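Flimulau packing site, August staff meeting, notes by me (Oleksandra Polishchuk)

I'm typing these up from my notebook, so shout if I got you wrong. We started at 5 past two, after the line had stopped.

First up was the cup station. Waretti's people want the arm on the second line by the end of the month, and they're asking for 2000 recorded grasps before they'll sign off. We're at some 300. Kravchuk said that's slower than promised, and I said yes, well, we're also still packing orders! Agreed: two recorders per shift, swapping every hour, and recording time counts as normal paid time.

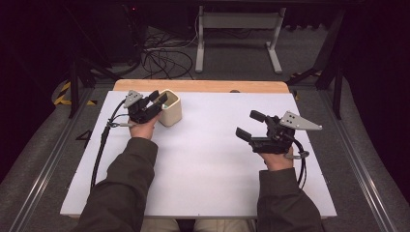

The trigger loops came up again. Fingers get sore by the end of an hour, and the folks with smaller hands have it worst. I'll ask Waretti for a second size. Several people also want the cables kept off the walkway, and I'm with them — I caught my own foot last week.

Then the big one, jobs. Undetti (our staffing agency, for the new faces) has been told that no contracts end over this. The hand packers on line two move to checking and refills, same hourly rate. I asked for that in writing. Kravchuk will send it round before the next meeting. Not everyone was happy, and I want that in here: a few of the longest-serving packers like packing, they're fast at it, and sitting next to a machine waiting for it to drop something sounds dull to them. We talked about rotating people back to line one, and it stays on the list.

Bonus scheme: no answer yet on how pieces get counted once the arm is running.

Break room fridge: still broken.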